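June, 6:40 in the morning

Water meter read before breakfast. Overnight use was 36 liters with every tap closed, so the leak is on the supply side of the house and the cistern is cleared. Shut the stopcock at the boundary for an hour and the dial held still. That puts the fault somewhere in the run under the path.

Aidan Rafferty came over from Festthorpe with the listening stick. He got a faint hiss near the second manhole and nothing at the gate. The pipe there is the old black poly, laid before 2000 according to the Clendunari drawings, and the drawings have been wrong about depth before. 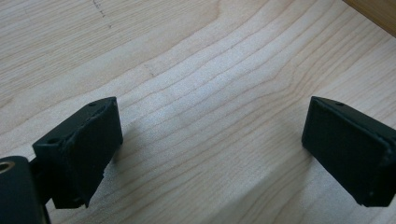

Dug the first trial hole after ten. Clay down to the spade's full depth, then gravel. The gravel was damp at the north end only. Moved the hole a little uphill and found the joint — a compression fitting with the nut backed off by most of a turn. Tightened it, left the hole open, put a board across.

Chávez quoted 514 for replacing the whole run, pipe included, reinstatement of the path extra. Asked for the reinstatement in writing. Climen have not replied to either message.

Stopped at four for tea. Went over the quote again and marked the two items I want broken out: the new stopcock and the disposal of spoil.
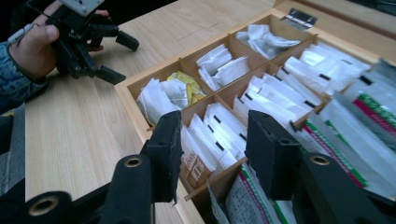
Second meter test started at 5 p.m., all taps closed. No movement by six. Will leave it overnight and take the reading at the same time tomorrow. If it stays under a liter I backfill with the gravel first, tamp, then clay. If not, the next joint should be under the step, and the step has to come up.

Need: one bag of sharp sand, marker tape, new lid for the meter box.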